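Home Reviews Visits Workshop notes About

Hands on with the Greco hand-held gripper at the Maswood open day
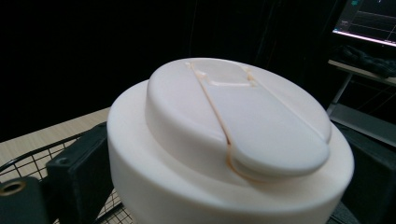
Page last changed: July

I went to the Maswood open day expecting to stand behind a rope and watch a robot arm put a block in a box. I came away having spent most of the afternoon with a gripper in my own hand, and I'd go back tomorrow if they'd let me.

The thing I want to review is the Greco, a gripper you hold and work yourself. It has two black fingers that close on whatever you point them at, and a camera that sits on the tool and sees what the fingers see. You do the job by hand, the tool records it, and later the recordings are used to teach a robot arm to do the same job. Maswood builds it at their shop in Brekemley, and the open day is the one time of year the public gets to try it.

Getting in

Parking is on the street and it fills up early. I got there a little after 10 and still had to walk in from the far side of the feed store. Entry was free, they stamp your hand, and you sign up for a slot at one of the tables. Slots are 30 minutes. I grumbled at that when I saw it on the board, and then mine was over before I had taken my jacket off (or that's how it felt).

There are three tables. One has kitchen jobs, one has sorting jobs, and the last has whatever the staff happen to be working on that week. I asked for the last one and got lucky.

In the hand

First surprise: you stop noticing the weight fast. When I picked the Greco up I thought my wrist would be done in five minutes. The grip is set back far enough that the heavy part hangs over your hand, and after a couple of picks I had quit thinking about it. My neighbor in line had much smaller hands than I do and she had no trouble with the trigger either, though she did switch to two hands for the bigger pieces.

Second surprise: how little you can feel. You squeeze, the fingers close, and your brain waits for a fingertip feeling that never comes. You have to watch. For the first few tries I closed on thin air, or came in too high and tipped the piece over. Then something clicks and you start lining up by eye, and it gets to be really good fun.

The job that hooked me was a chunky white piece in two tiers, a wide drum-shaped base with a raised oval cap on top. Big, smooth, rounded at the edges, and much wider than anything I'd have picked to start a beginner on. You bring the fingers down on either side of the base and brace it between them, and you have to be square to it. Come in at a slant and the flat face of the finger only touches along one edge. I did that a lot. There was a black wire mesh basket on the same side as my left finger, and I kept worrying I would hook it.

I liked that the piece wasn't fresh out of a box. It had an orange-tan stain down one of the grooves in the cap, ending in a little smudge where the cap meets the base. I've been to demos where every object is a bright foam cube, and you learn nothing from those about what a tool does with the sort of stuff that lives in a real house.

Pravesh Modise was running the table. I asked him far too many questions and he answered all of them, including the dumb ones. His main piece of advice was to slow down on the way in and not on the way out. People rush the approach, bump the object, and then try to make up for it by squeezing. "Get there slow, close once," he said, and I heard him say it to every single person after me. It works! My last few grabs were twice as clean as my first ones.

What the camera gives you

The part I hadn't thought about before the visit is how close everything looks from the tool. The camera is right there by the fingers, so an object that looks ordinary on the table turns into a hill. You lose the far side of things. You also get a good chunk of the fingers in view the whole time, which bugged me until Pravesh explained that they want it that way, as the arm will have the same fingers in the same spot when it does the job.

The backdrop behind my table was close to black, and a pale object shows up very well against it. I did wonder how a dark object would do. I asked to try a black cloth and got a polite "maybe at the end," and then my slot ran out, so I can't tell you.

Playback is the best toy in the building. They let you sit down and step through your own attempt, and it is humbling stuff. I was sure I'd gone straight down on one of my tries. I had not gone straight down. I had wandered in like somebody looking for the bathroom in the dark.

The numbers, for those who like them

There's a tally on the wall by the coffee. When I arrived it read 3,546 recordings, and people clapped every time a staff member came over to change it. The first goal they ever set was 1,000, and they still have the paper sign from that day taped up next to the new board. I thought that was a nice touch.

Not every attempt is kept. Fumbled ones get looked at by a person and some are thrown out, some are saved as fumbles. I asked if mine were any use and was told "a couple," with a kind face.

Compared with the Plornley

I tried the Plornley hand gripper last year at a different event, so I'll say a bit about how they stack up. The Plornley closes faster and has a softer squeeze, and for small light things (pens, spoons, a sock) I'd still reach for it. On anything wide I'd take the Greco without thinking twice. The fingers on the Greco have a flat face with a slight texture to it, and I felt much better about bracing something heavy between them. The Plornley's fingers are rounder and I remember things swiveling on me.

The Plornley is also a good deal quieter. The Greco has a click at the end of its travel that I enjoyed for ten minutes and then started to hear in my teeth.

What I'd change

The trigger has a dead spot at the start of the pull. You squeeze, nothing happens, you squeeze a bit more and then the fingers move all at once. You learn it, but I don't see why you should have to. Pravesh said it is on their list.

A left-handed version would be welcome. You can use it in your left hand, and I watched a kid do it very well, but the button for starting and stopping a recording ends up under the wrong finger.

I'd also like somewhere to put it down. There's no rest or hook, so between tries you either hold it or lay it on its side next to the work, and both feel wrong with a camera on board.

And the slots should be longer, or they should let you book two. By the time you've gotten good your time is up. I know there was a line. I'm still sore about it.

The arm

At 2 they ran the arm. It stood in the back room and went through a sorting job it had been taught from recordings like ours. It missed its first pick, paused, came around again and got it, and the cheer was louder than for anything that had gone right the first time. A little boy near me yelled "it did what you did!" at his dad, who had spent his whole slot missing. I've seen faster arms and fancier ones. I haven't enjoyed one this much, and I'm sure it's from having spent the morning finding out how hard that small move is.

Would I tell you to go? Yes, and bring kids if you have them, eight and up I'd guess, as the younger ones found the trigger stiff. Wear sleeves you can push up. Eat first, because lunch was one tray of sandwiches and it was gone by noon. Sign up for a table the second you get your hand stamped, then go look at the rest of the shop.

The Greco itself isn't in stores, and the staff were vague when I asked about price. They do lend it to schools and clubs for a few weeks at a time. I've put our club's name down, and I'll add to this page if we get one.

We use cookies to remember your settings and to see which pages get read. By staying on this site you agree to this. OK Read more

Contact | Copyright, all text and photos belong to this site unless noted | Back to top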